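Why Does a Metal Spoon Feel Colder Than a Wooden One?

Try something before you read any further. Go into the kitchen and find a metal spoon and a wooden spoon that have both been sitting out in the same drawer or jar all day. Hold one in each hand. Which one feels colder?

Almost everybody says the metal one. Now for the surprising part: they are the same temperature! If you taped a thermometer to each spoon, you would get the same number twice. So what is your hand up to?

Your skin is not a thermometer

Your skin has tiny sensors in it called nerve endings, and some of them are there to notice warm and cold. But they don't measure the spoon. They sit inside your skin, so what they measure is your skin. When your skin loses heat quickly, your brain gets the message "Cold!" When it loses heat slowly, the message is more like "Meh, fine."

Your hand is usually warmer than the room. Heat always travels from a warmer thing to a cooler thing, so the moment you pick up a spoon, heat starts to leave your fingers and move into it. Metal is fantastic at passing heat along. It grabs the heat from your fingertips, hurries it away down the handle, and comes right back for more. We say that metal is a good conductor (say it: kun-DUCK-ter).

Wood is slow at this job. The little patch of wood under your finger warms up, and then the heat mostly just stays there. Soon the patch is nearly as warm as you are, and your skin stops losing much heat at all. Something that slows heat down like this is called an insulator (IN-suh-lay-ter).

Your kitchen is full of good places to test this. Stone is a better conductor than wood, so a stone countertop feels chilly under your palm even in August, while a wooden box sitting right on top of it feels almost cozy. Bakers love a cool slab for rolling out pastry, because it pulls warmth out of the dough and keeps the butter from melting.

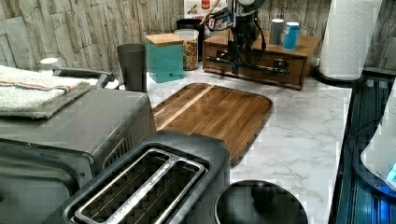 Photo: Rutside Kitchens

Keeping heat where you want it

Once you know about conductors and insulators, you start to spot them everywhere. A frying pan is metal on the bottom so that heat can race from the burner to your pancake. The handle is often plastic or wood so that heat does not race to your hand!

And what about those travel tumblers that keep cocoa hot on a long car ride? Many of them have two walls, one inside the other, with a gap in between. In some of them nearly all the air has been sucked out of the gap. Heat has a very hard time crossing an empty space, so it stays in the cocoa. The same tumbler keeps lemonade cold in summer, too. It has no idea whether your drink is hot or cold -- it just slows heat down in both directions.

Mittens work in a similar way. They don't make any heat. You make the heat, and the fluffy yarn traps lots of little pockets of air that stop it from getting away. Air is a terrific insulator as long as it can't move around much.

Try it: the ice cube race

You will need:
2 ice cubes the same size
a metal baking sheet
a wooden cutting board
a clock

Leave the baking sheet and the cutting board side by side on a table for an hour, so they both reach room temperature. Touch them. Which one feels colder? Now guess which one will melt an ice cube first, and write your guess down.

Put one ice cube on each at the same moment. Check after 5 minutes, and keep checking until one has melted away. Put a towel nearby, as it gets drippy!

Lots of people bet on the wood, as it feels warmer. But the metal wins, usually by a mile. It carries heat from the room and from the rest of the sheet straight into the ice, while the wood dawdles.

Words to know

Conductor: a material that lets heat move through it easily, like copper or aluminum.
Insulator: a material that slows heat down, like wood, wool or foam.
Temperature: how hot or cold something is, measured in degrees.

From the Olthorpe Science Pages for Kids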